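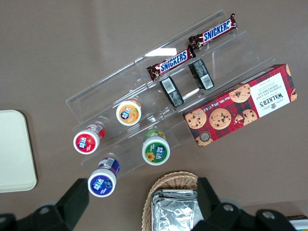

So Telard are remaking Xolalpa. The press release landed on Monday and by teatime my feed was solid with people casting it. I counted myself out for most of the evening, then gave in and read the lot, and I'm still not persuaded that anyone involved has watched the original lately.

For those who missed it, Xolalpa was a school drama with a murder in it, three series long, subtitled, shown late on a channel most of us found by accident. The first series was very good. The second was good if you skipped the boat episodes. The third was made by people who had clearly been told to wrap it up by Friday. I have a soft spot for it all the same, and I've still got the box set, though the last disc sticks.

What Telard are promising is a "bold new vision for a global audience". I've read that sentence, or one very like it, every time a streaming service has bought something with a following. In practice it has tended to mean the same plot with nicer kitchens. The pupils in Xolalpa lived in flats with damp in the corners, and half the story depended on it – two families sharing a stairwell, everybody hearing everybody's rows. Put them all in big glass houses on a hill and I don't see how anyone overhears the confession in episode four.

Then there's the casting talk. The fan account I follow ran a poll and got 4000 votes, which the entertainment sites then reported as "fans demand". Well, maybe. I voted in it twice without trying, once on my phone and once on the laptop, so I'd treat the result with some care. The winner for the lead is a perfectly likeable actor who is well past thirty and would be playing a girl sitting her mocks. I know teen shows have always done this. It still bothers me when the whole point of a character is that she's too young to be carrying what she's carrying.

I was also sent a link to the Conum version, which I'd forgotten existed. They had a go at this a few years back, made 2 episodes and quietly put them up in the middle of the night. I watched both again at the weekend. The first isn't terrible. The headmistress is well played and somebody took trouble over the uniforms. By the second they've moved the murder to a ski trip and added a talent contest, and you can feel the notes coming in from upstairs. There was meant to be a twist about the brother. I'll never know what it was and I can live with that.

My guess for the new one is eight episodes, a cover of a sad song in the trailer and a cliffhanger that assumes a second series. They'll drop the grandmother, who was the best thing in it, and give her lines to a best friend with a podcast. If I'm wrong I'll say so on here. I was wrong about Flumow, which I called unwatchable on the strength of the poster and then finished in one sitting with a cold.

I'll watch the first episode, obviously. I'd just like to see a script, or even a clip, before I'm asked to be excited about it. So far we've got a logo and the word "reimagined".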